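Minor bodies and meteorite chemistry: a conversation with the Takodberg laboratory

The Satura programme supports research on small Solar System bodies, from comets and near-Earth asteroids to the meteorites that reach the ground. For this instalment of its interview series, the programme office spoke with the head of the extraterrestrial materials group at the Takodberg laboratory, whose team is completing a study of soluble organic compounds in the Azimi meteorite. In keeping with the practice of the series, interviewees are identified by role only.

The Azimi meteorite is a carbonaceous chondrite recovered in September from a dry lake bed. The group head explained that the condition of the material was the principal reason for giving it priority over older holdings.

"Rain is the great enemy of this class of meteorite," the group head said. "The salts go first, then the more soluble organics, and the matrix begins to crumble. Azimi was on the ground for a short period and it was collected with clean tools. We have older stones of the same type in the collection that are larger and much less informative."

The laboratory received 38 grams. Of this, 2 grams were released for solvent extraction, and the remainder was divided between mineralogy, isotopic work and long-term storage under nitrogen. Requests for further material are considered by the collection's allocation panel, which meets each Tuesday during the sampling season.

Asked whether so small an allocation limited the work, the group head replied that the constraint was a familiar one. "Every milligram you dissolve is a milligram that a better instrument will never see. We were asked to justify the mass in writing, and we reduced our first request by half. I think that was the correct outcome." 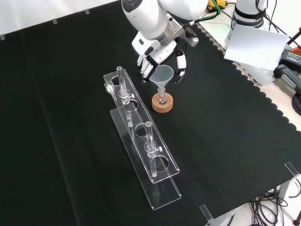

Robotic hand and funnel at the bench, with a small round-bottom flask beneath.

The extraction follows a sequence of solvents of increasing polarity, with procedural blanks carried through every stage. According to the group head, the blanks consume more staff time than the meteorite does.

"An amino acid on its own proves very little. There are amino acids in fingerprints, in dust and in the air of the building. We look at the distribution of the whole family of compounds, at the ratio of left-handed to right-handed forms, and at the carbon isotopes. If those agree with one another and disagree with the blank, we are prepared to say the compound came with the stone."

Preliminary results indicate a modest abundance of amino acids and a comparatively rich suite of carboxylic acids. The group interprets this as evidence of water activity within the parent asteroid, at temperatures that did not reach 300 degrees. The mineralogical section arrived at a similar figure independently, from the preservation of certain hydrated silicates.

The interview then turned to the relationship between carbonaceous asteroids and comets, a subject on which the group head urged caution.

"There was a period when people sorted everything into two boxes, rock and ice. We now have asteroids with tails and comets that look very much like dormant asteroids. I would not claim that Azimi is cometary. I would say that its parent body formed cold, took in ice, and was warmed afterwards. Where in the disc that happened is a question for the isotope people, and they have not finished arguing."
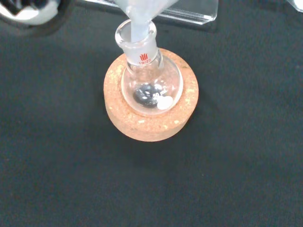
Round-bottom flask with 19/22 joint marking, seated in a cork ring with a funnel in the neck.

Comparison with remote observations forms the second part of the project. The Coketti survey has supplied reflectance spectra of dark asteroids in the outer main belt, and the group has begun to match these against powdered fragments of the meteorite. The work is complicated by space weathering, which alters the colour of exposed surfaces, and by differences in grain size between a laboratory powder and natural regolith.

"A spectrum can exclude a great many parents," the group head observed. "It rarely names one. We have a short list of candidate families, and I expect it will still be a list when we publish."

The group intends to submit 2 papers, the first dealing with the organic inventory and the second with the spectral comparison. Data tables will be deposited in the Satura archive when the first is accepted, together with the complete record of procedural blanks.

Applications from graduate students wishing to work with the remaining Azimi material may be directed to the laboratory. The group head advised that candidates need not have a background in astronomy. "Several of our best people were trained as analytical chemists. They can learn the orbits here."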